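Stockdale Field Telephone Set, Reproduction
Item 679
Made by Kerkisa

Full-size reproduction of the wire telephone carried by American infantry and artillery units in World War II. Built for reenactors, school displays and small museums that want a set people can pick up and use. Two sets joined by wire will carry a call without outside power beyond their own batteries.

What comes in the box
One telephone with handset and cord
Canvas carrying case with shoulder strap
Hand crank, fitted
Printed guide, 108 pages, with period call procedures and wiring drawings

Batteries and wire are sold separately. Each telephone takes two D cells. Wire comes on spools of 500 or 1,000 feet. For a first setup most buyers order two telephones and the shorter spool.

Case and finish
The canvas is olive drab, washed once before sewing so it won't shrink much if it gets rained on. Snaps and buckles are blackened brass. Unit markings are left off. We can stencil a company letter or number on the flap, but stenciled cases can't be returned.

Changes from the original
The ringer is slightly quieter. The handset cord is modern rubber, as wartime cords crack with age and surviving ones are rarely safe to bend. A small maker's stamp inside the lid marks the set as a reproduction so it can't be passed off as wartime issue.

Care
Take the batteries out before storage. Dry the case open, away from a heater. Wipe the terminals with a dry cloth. 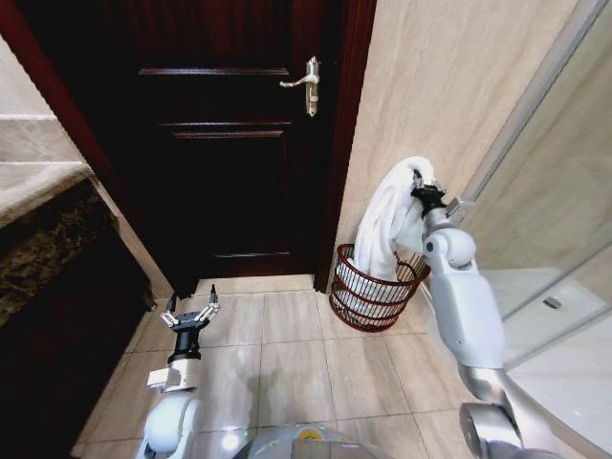 Will this telephone work with an original wartime set?
Most original sets in working order will ring and talk with it over two-conductor wire. Test the original on its own first, and check the battery contacts for corrosion.

Shipping
Orders leave our Wuncombe warehouse on weekdays. The Cillia switchboard, which links up to six telephones, ships separately and is back in stock.

Page updated Sunday, October 15, 2023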